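Two grippers, one arm, and a very long weekend
Friday, September 15, 2023

I've had the Hiltley arm bolted to the bench since April and until last week it had only ever worn one hand, the plain parallel gripper it shipped with. Then the Bodance arrived. It's a three-finger adaptive gripper with soft pads, and I'd been reading about it for so long that I skipped dinner to get it mounted (the bolt pattern matched, the cable didn't, and I spent an hour making an adapter with the wrong crimp tool).

First impressions: it's heavier than I'd pictured, and so much quieter! The stock gripper closes with a little bark you can hear from the hallway. The Bodance sort of sighs. I had to watch the current reading the first few times to be sure it had done anything.

I wanted a proper comparison this time, with numbers, so I picked 11 things from the kitchen and the junk drawer and tried each one three times with each gripper. That's 66 grasps, all from the same starting pose, with the same approach speed. A grasp counted if the arm lifted the thing, turned the wrist 90 degrees and set it down again without dropping it. I left the force setting alone between objects, which is a bit unfair to both of them, but I wanted to know how they behave when you don't fuss.

The stock gripper was better than I expected on anything with two flat sides. Matchbox, deck of cards, a wooden block, a bar of soap still in its wrapper – it never missed. It's a dumb pair of jaws and there's a lot to be said for that. Where it fell apart was round stuff. The tangerine squirted out all three times, and the light bulb I took off the list after one look at the jaws closing and swapped for a plastic egg.

The Bodance loved the tangerine. It also picked up the egg, a crumpled sock and a roll of tape lying on its side, and the way the fingers wrap around the sock is one of those things I could watch all evening (I did, a bit). But it was hopeless with the deck of cards. Two fingers land on one side and one on the other, and if the deck is a few degrees off, it twists out as the pads close. I tried rotating the wrist before the approach and that helped, so I suspect a smarter approach angle would fix most of it.

The other half of the weekend went into the camera. I'm using a little Breditau wrist camera, and with the new gripper I had to move its bracket back and to one side to clear the finger housing.

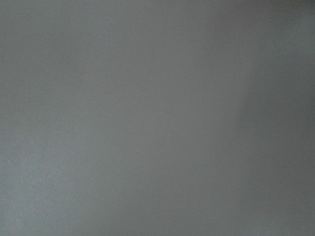 Moving a wrist camera means redoing the hand-eye calibration, and that used to be a job I'd put off for days. I'm much happier about it now that I have the controller doing the boring part. I hold the checkerboard still, the arm goes through its list of poses, and I get to drink coffee. The first run gave me a lousy fit, and the culprit was my own bracket, which had one screw only finger tight. Second run, much better, and good enough that the arm goes where the camera says the sock is.

About that controller. I switched from the one that came with the arm to a Michalík board over the summer, and I still haven't written it up properly. The short version is that I like it a lot. The config is one text file, the error messages are written in sentences, and when the emergency stop is pressed it tells you which input tripped. The documentation on tool changes is thin, though. I went through it twice looking for where to put the new gripper's weight and center of mass, and found the setting in the end under "load", three menus away from everything else about tools. Until I'd filled that in, the arm sagged a little at full reach and I was blaming the joints.

If you're setting up something similar, do the payload numbers first, then the camera, then the grasps. I did it in the opposite order and had to throw away my whole first afternoon of results.

So which one stays on? For now the Bodance, mostly for the reason that I've got a tidying-up project in mind and the floor of this house is more socks than card decks. I do miss the stock gripper's certainty, and I'm keeping its cable zip-tied along the arm so I can swap back in a few minutes.

Next I want to try the harder pads that came in the box, and I still need to find out what happens with a wet tangerine. If anyone has had luck getting a three-finger gripper to pick up flat things lying on a table, please leave a comment. I've got a spoon here that has beaten me every single time.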